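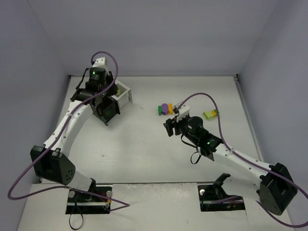 4. Thawing and portioning frozen seafood

This section explains how to use the Eveo thaw cabinet with frozen fish portions, peeled shrimp and crab meat. Please read section 3 (Cleaning before first use) before you start.

4.1 Before loading

1. Check that the drip tray is pushed in completely. The tray holds 16 ounces of liquid.
2. Turn the dial to THAW and wait until the green lamp stays on.
3. Take the product out of the carton. Leave the inner bag closed.

Note: Crab meat in cans does not need thawing. Keep it in the refrigerator and follow the date on the lid.

4.2 Loading

4. Put the bags flat on the racks, in one layer only. Leave two fingers of space between them.
5. Place shrimp on the lower rack and breaded items on the upper rack.
6. Close the door and press START. The display shows the program time in minutes. For fish portions the factory setting is 157.

CAUTION: Do not open the door during the first half of the program. The fan stops, and the time is not counted correctly afterwards.

4.3 Portioning

7. When the signal sounds, take out one bag at a time.
8. Open the bag over the Jasik sieve and let the liquid run off.
9. Weigh the portions. The small Vida container takes 238 grams when it is filled to the line.
10. Write the day on the label and put the container in the refrigerator immediately.

CAUTION: Never freeze again a product which was thawed in the cabinet.

Note: Crumbed shrimp can be fried directly from frozen. In this case skip this section and go to section 6.

If the display shows E2, the drip tray is full or not in its place. Empty it, push it back and press START again.

Related items
Eveo drip tray, spare
Jasik sieve, fine mesh
Vida containers with lid
Flirnix label roll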